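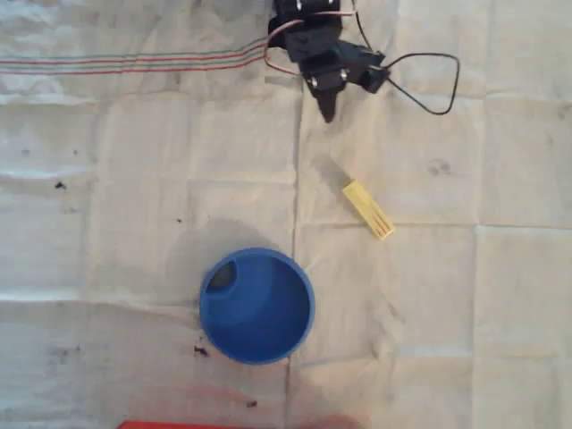
Minutes: Upkeep of the Pick-and-Place Arm

Bemodari Workshop, bench group
13 February 2021
Chair and minutes: Åsmund Haugen
Also represented: McIver (parts and spares), Tundov (software)

1. Minutes of the last meeting

Accepted with one change. The baud rate item should have been listed as closed.

2. Gripper

The pointed finger has been working itself out of line during long runs. Åsmund checked it against the alignment gauge after run 1233 and reset it. McIver asked whether the screws on the front face had been touched. They had not. The play was in the joint behind the bracket.

Agreed: check the finger at the start of every session and after every 300 cycles. Write the result in the arm log even when there is nothing to adjust. Use the short driver from the drawer under the bench. The long one slips and marks the plastic.

McIver will order two spare fingers and a bag of bracket screws from Jikeron. The last order was short by one bag and this is still not credited.

3. Servo cable

The thin black cable at the side servo still makes a wide loop before it comes back to the gripper body. Tundov would like it tied closer so it stays out of the camera view. McIver was against tying it tight, as the last cable failed right at the tie. After some discussion it was agreed to leave the loop as it is until June and then look at a clip that lets the cable slide.

The ribbon cable was discussed as well. It lies low over the work surface on the approach side, and the arm should not be sent to the far left until it has been raised. Åsmund to fit a standoff. Until then the software limit on that side stays on. Tundov confirmed the limit is saved with the profile and comes back after a restart.

4. Work surface

The cloth has gray smudges, and the fold lines are still showing. McIver suggested a rigid mat. Tundov would keep the cloth, because the block slides on the mat we tried before and all the stored grasp heights were taken on cloth.

Agreed to keep the cloth. It is to be washed, pressed flat and put back with the same side up. Brush crumbs off before each session. Redo the height calibration each time the cloth is changed, using the yellow block first and then the rim of the blue bowl.

5. Calibration

Tundov reported that the homing routine now takes 14 seconds. The old version is still on the bench laptop and should be deleted so it does not get loaded by mistake.

There was a question about the closing force. The setting is 400 in the profile and it stays at 400. Anyone who changes it for a test puts it back and writes down both values.

6. Actions

Åsmund: standoff for the ribbon cable, wash and press the cloth, add the finger check to the start sheet.
McIver: spare fingers and screws, and ask Jikeron about the missing bag.
Tundov: remove the old homing routine, send round the calibration steps on one page.

7. Any other business

The bench light flickers when the compressor starts. Åsmund will move it to the other outlet and see if that helps.

Next meeting when the spares are in.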